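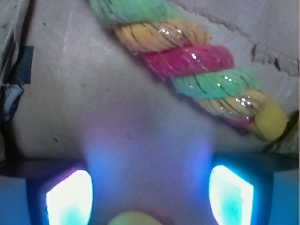
Leda has owned toys for 4 years and has never put one away, so the job falls to whoever is nearest. We tried a wicker basket (eaten). We tried a plastic crate with a lid, which she learned to open but never to close, and which I fell over in the dark. We tried a drawer in the Hanau sideboard, and for a fortnight she sat in front of it and sighed at visitors.

Then we had a delivery of compost from Govindasamy's in Fadbridge, and with it came a big brown paper bag containing one pair of gardening gloves. I rolled the top down, put the toys in, and was told it looked terrible. It has outlasted everything else.

My sister asked to see what all the fuss was about. I said there was no fuss, and then I made a page.

## The bag

Brown paper, opened as wide as it will go, with black tape stuck round the rim at intervals. The tape is the structural element. Paper on its own has a way of slumping by teatime, and a slumped bag is one Leda feels entitled to lie on.

I have been asked why I didn't buy "a nice one". I looked. There is a felt tub for dogs with a leather handle and room for your choice of embroidered name, and it costs more than the dog's bed. The bag was free and has no name on it, though she seems to know.

Bags from the supermarket are no good, by the way. They are too narrow, and the handles get worn as a necklace.
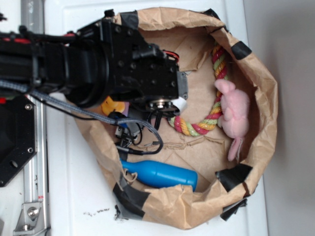 ## What goes in it

The rule is that a toy earns its place in the bag by being played with once in a week. Anything else goes up on the shelf for a month and comes down again as a marvellous new present. Leda has been fooled by this 6 times that I know of and I see no reason to stop.

The rope is the senior resident. It is twisted in red, yellow and light green, and it never lies straight, it just sort of sprawls round the inside of the bag like a guest who has taken his shoes off. I am supposed to hold one end. My shoulder has views on this.

The pink one is plush and is sold as a mouse. I have always thought there was something of the pig about it. The tail is thin and goes on for longer than you would expect of either animal, and the tail is the only part Leda is interested in, so the question of species is mine alone to worry about. It has been through the wash more often than my good coat.

Then there is the bottle. I have bought that dog a rubber duck, a felt carrot, a puzzle ball with a leaflet, and a thing on a spring that was advertised as providing 1,000 hours of enrichment. It provided a lunchtime. Her favourite possession in the world is a blue plastic bottle.
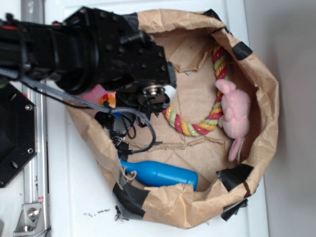
*Page last changed: January, one wet Saturday, by Ikhsan Mangundap*

The bottle lies along the bottom of the bag because that is where it rolls to, and it makes a noise on the kitchen tiles that I can hear from the garden. There is a tan rubber band round the neck. It comes off before play and goes back on after, and I realise as I type this that I have given a bottle a collar.

I did once throw the bottle out. This was in the autumn, on a recycling day, and I thought I had been discreet. Leda watched the lorry all the way down the road and then came in and lay down facing the skirting board. A replacement was found by noon. I am not proud of how fast I drove.
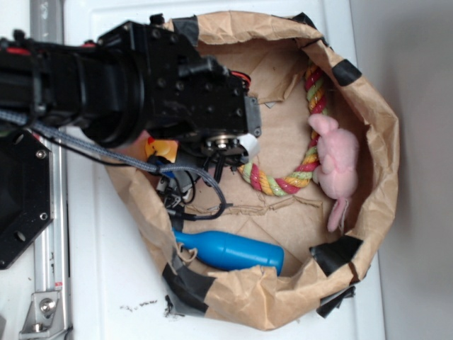 After that the household agreed a few terms. The bottle stays. The pink mouse (we put it to a vote and pig lost) gets washed at the end of the month whether she is looking or not. The rope is for the garden only, after what happened to the lamp, although I notice it still gets as far as the hall most evenings with a dog on one end of it.

Tidying takes no time at all now. You pick the things up, you drop them in from standing height, and you go and sit down. Somewhere behind you a dog takes them out again, usually the bottle first. The bag doesn't mind being tipped over and it doesn't hurt if you walk into it, and I can't say either of those things for the crate.

When this one finally goes there is another folded flat behind the boiler. I ordered more compost to get it. We have no room for more compost.

If anyone in Fadbridge wants a plastic crate with a lid, lightly fallen over, it is in the porch.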